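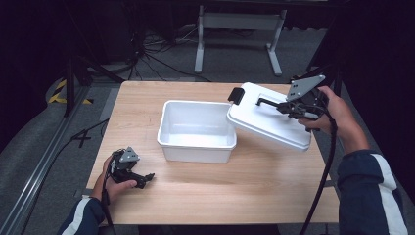 Wednesday, May 25, 2022

Storage boxes, bench 4. Went back to the white plastic ones with the separate lid and the black handle. The last order came through Totcombe in January and we never wrote down which kind we wanted to keep, so doing that now.

Emptied one and wiped it out. Walls flare a little toward the top, so empties should nest. Tried a stack of 4 on the shelf by the door and it stands fine with the lids kept separately. With lids on, I would not go above two until the shelf is fixed.

Lid notes. It comes off in one piece and needs somewhere to go, so leave room to the right of the box. If one corner goes down first the opposite side rides up — set it level over the rim, then press. The Stirnier boxes in the back room have a hinged lid and I still prefer those for anything opened all day, but they cost more shelf depth.

Labels: the paper ones from Urkenus peel at the corners after a few weeks. Switching to the 17 mm tape, short side of the box only. Nothing stuck on the lids, they get swapped around. 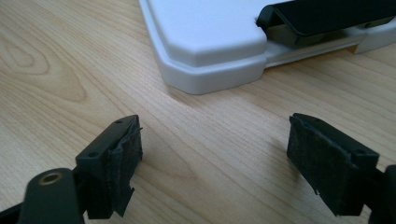 Do the lids need to be kept with their own boxes?
Any lid in this size fits any box in this size, so keep them in one pile and take the top one.

Count after sorting: 20 boxes, 17 lids. Three lids missing, probably in the Schumacher crates. Check there before ordering more.

To do
- clear the lower shelf
- tape labels on the first 4
- ask Totcombe if they sell lids alone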